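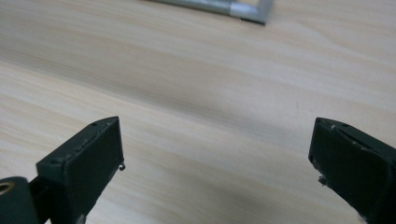
The man who runs the furniture clinic at Nunport would like people to stop oiling their tables. He has been saying so for most of his working life, and by his own account it has made very little difference.

"They come in with a tin," he says. "They've been told it feeds the wood. It's a dead tree. It isn't hungry."

I had gone to see him because I had a tin myself. Mine was from Gostetti, cost £24, and promised on the label to nourish, revive and protect. I put it on his bench and he turned it round, looking for a list of ingredients. There wasn't one.

"Well, it'll smell nice," he said.

He trained at Medrano, a maker of plain kitchen tables which closed its workshop some years back, and he then spent a long stretch mending other people's mistakes for the auction trade. The clinic takes up two rooms behind a tile shop. He charges £60 to look at a piece and tell you what to do with it, and he says the answer is often to go home and leave it alone. I asked whether anybody minded paying for that.

"Some do. They want something done. I had a couple who'd been quoted 700 to have a table stripped and refinished, because it had got a few rings on it. I told them to put a cloth over it for a month and see if they still cared. They went and had it stripped."

Was it any better afterwards?

"It was thinner."

I'm wary of this sort of talk. Tradesmen who tell you that everyone else is selling rubbish are usually selling something themselves, and I said as much. He didn't seem offended. He does sell a wax, he admitted, and keeps it on a shelf by the door. He wouldn't say it was better than anyone else's.

"It's wax. You put it on, you rub it off, and water sits on top for a bit longer than it would have. If you want me to tell you it's a secret recipe, I can, but you'll have to pay more."

On some things I thought he was less sure than he sounded. He is firm that pale woods should never be put near a window, and when I asked how far away was far enough he said, "Further." I mentioned that the table I eat at has stood by a south-facing window for years and looks all right. He asked if I had ever lifted the fruit bowl. I hadn't. (I have now, and there is a mark under it, though fainter than he made out it would be.)

He is more convincing on cleaning. A damp cloth and then a dry one, he says, and wipe along the grain if you can be bothered. He doesn't like sprays of any kind. Most of the sticky tables he sees are sticky with polish, years of it, each coat put on to deal with the dullness left by the one before.

"You take it all off and they say, oh, it's come up lovely, what did you use? Warm water and a drop of washing-up liquid. Then they're cross."

We got on to Stirmont, the chain whose care plans are now offered with nearly every table it sells. I had brought the leaflet along. The plan covers accidental damage, but leaves out heat, standing water, sunlight, pets and "gradual change". He read that last part aloud twice.

"So it's covered if a meteor hits it," he said. "What's gradual change? That's just having a table."

He thinks the whole business rests on people being frightened of their own furniture. I'm not certain that's fair. If you have saved up for something, wanting it to stay as it was in the shop doesn't seem foolish to me, and I told him so. He thought about it for longer than I expected.

"No, it isn't foolish," he said. "It just won't."

His own table, at home, was bought in an August sale and has a burn on it from an iron. He has never got round to fixing it – he says he could do it in an afternoon, and I noticed that he has apparently been saying so since before he opened the clinic.

I left with the tin in my bag. He hadn't charged me the fee, but he did suggest I take it back to the shop while I still had the receipt.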